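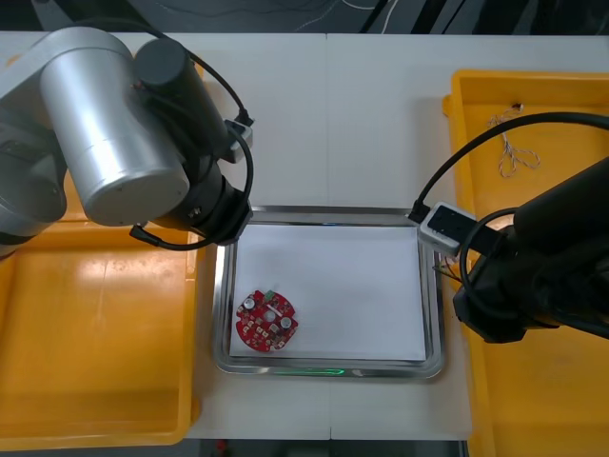

*Photo: Truserstead bench notes*

I've been using the Georgiou steel tray for most of the fall now, and people keep asking if it's worth paying for what is, let's face it, a rectangle with a rim. Short answer: yes, with a couple of gripes.

I bought mine because I lose things. Tiny screws, the little offcuts from wire legs, one very expensive regulator that I'm fairly sure is living under my radiator. My old setup was a cafeteria tray from a yard sale, and it had warped so badly that any round board I put on it would slowly wander off to one side (and always while I was looking for my glasses!).

The Georgiou is flat. Properly flat, corner to corner, and it's stayed that way. The raised rim is the part I like best - high enough to stop a runaway screw, low enough that I can rest my wrist on it and not end up with a dent in my arm. It wipes down in seconds, too. I've spilled flux on it more times than I'd like to admit and a bit of alcohol takes it right off.

Now the gripes. First, it's shiny. Under a bright lamp the polished edge throws light straight back at you, and small parts on bare steel are weirdly hard to see. I keep a sheet of plain white paper in the bottom, trimmed so it sits almost to the edges, and that fixes it. Red boards especially stand out nicely on white. I change the paper whenever it gets grubby, and sometimes I scribble part values on it while I work.

Second, and this matters: it's bare metal, so please don't power up a board sitting on it. Paper isn't insulation you should trust. If I need to test anything live, it comes out of the tray and goes onto a proper mat.

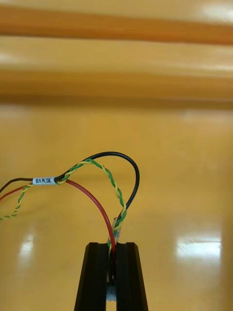

Wires are where I changed my habits the most. I used to do my leads with the board right there in the tray, and the loose ends would snag on the rim and drag everything around. These days I do red and black leads separately, held upright, with clear heat-shrink where the ends come together. I switched to clear from black last year and I won't go back - being able to see the strands through it has saved me from at least one bad joint. White label sleeves are worth the fuss too if you've got more than a couple of wires going to the same place.

The box says the tray comes in two sizes, and I have the larger one. It weighs enough that it doesn't skate around when you bump the table. I ordered from the Cirville shop and it took 7 days to show up, packed in far too much cardboard but without a scratch on it.

Would I buy it again? Yep. I'd love a matte version, though, and if Georgiou ever makes one I'll be first in line.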